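Every household has a drawer, box or coffee can of Parts That Came Off Something. Mine moved with me from Cleltstead in three separate boxes, which tells you how I feel about throwing away a bracket.

## Keeping odd hardware without losing your mind

- Bag it the day it comes off. Write what it belongs to on the bag. "Important" is not a label — I have 19 bags marked "important" and I couldn't tell you what one of them is for.
- Tape screws to the part they hold. Masking tape peels off clean. Duct tape leaves goo, and then you own a gooey bracket.

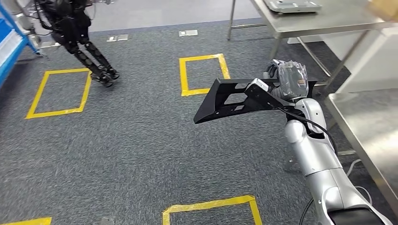

- Give each bag a deadline. Mine is October. If the thing it came off has left the house by then, the bag goes too.
- Sort by job: hanging, hinging, plumbing, mystery. Mystery gets one shoebox. When the lid won't shut, you have decisions to make.

## Work tables and what they do to your floor

My neighbor Hanneke De Haan swears by steel tables in the workshop, and after ruining a pine one with wood stain I came around.

- Wipe along the grain of the metal. Going across it leaves little scratches you'll see every sunny morning.
- Dish soap and warm water first. Save the fancy polish for company, if your company inspects tables.
- On carpet, put a coaster under each leg. For old dents, lay an ice cube in the hollow, let it melt, blot, and fluff with a fork. (Not a good fork.)
- Check the leg bolts twice a year, or whenever your coffee starts walking. 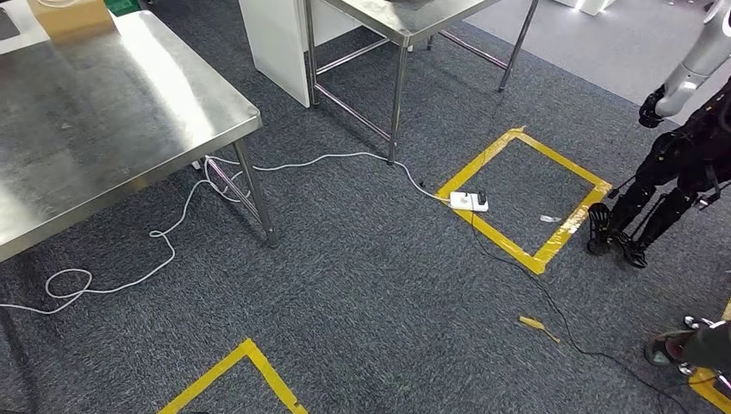 *Steel tables on carpet.*

- Leave enough room between tables to sweep. Screws roll to the one spot a broom can't reach, usually the last screw of 8.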